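Home Tickets Knowledge Base Orders My Account

We use cookies to keep you signed in. Accept Manage settings

Ticket 579 - Planning the next gripper order
Opened by: Cecilia Zakaria
Status: Open, waiting on quote
Opened: March 4, 2022

Hi Merkance team,

We're putting together the equipment budget for the second half of the year and I'd love your help getting the order right. Two of the hand-held pairs are in daily use at the Ulgate room and people really like them! The plan is to go to 14 pairs by June, with spare fingers and marker cubes to match, and I have a few things to sort out before I send numbers upstairs.

First, the cubes. Our draft has one cube per gripper and no spares, and I'd like to know if they can be bought separately or only with the mount. The task set for the new stations is desk work with paper: notebooks, folders, pens, that sort of thing. 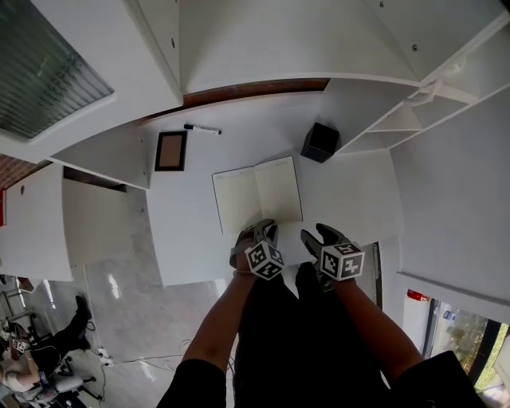
Attachment 1: desk station, both grippers at the open notebook

Andisero quoted us for a desk and shelving package per station. I like it a lot, but the price climbs fast and I'd rather put that money into fingers if the furniture can wait. Do your other customers buy the desk and the grippers together?

Reply from Merkance support (Bermúdez):
Hi Cecilia, great to hear the pairs are getting used. Cubes are sold on their own, and the mount stays on the gripper. For 14 pairs you need 28 cubes, and I would add two or three spares. On the desks, most people use what they have. Could you tell me which fingers you want to budget for, soft or rigid? It changes the lead time.

Reply from Cecilia Zakaria:
Thank you, that's super helpful. I've added three spare cubes to the sheet.
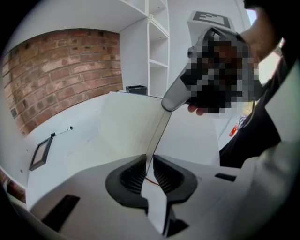 Finger spares are the line I keep going back and forth on. I had put in around 100 for the year and then cut it in half when I saw the total - probably too far. Soft ones, please, for every station. With pages to handle, I want the ribbed inner surfaces facing each other the way they do in the second attachment, where the pair has white pages standing up between them. Can you quote the same style in packs, and say whether left and right are sold separately?

One more for the quote: is there a price break if the whole order goes in at once, or could we split it into two deliveries and keep the same price? Storage is tight at Ulgate, so two would suit us nicely.

Reply from Merkance support (Bermúdez):
Soft, ribbed, noted. Left and right are the same part, sold in packs. I'm asking sales about split delivery and will post the quote on this ticket. Leaving it open.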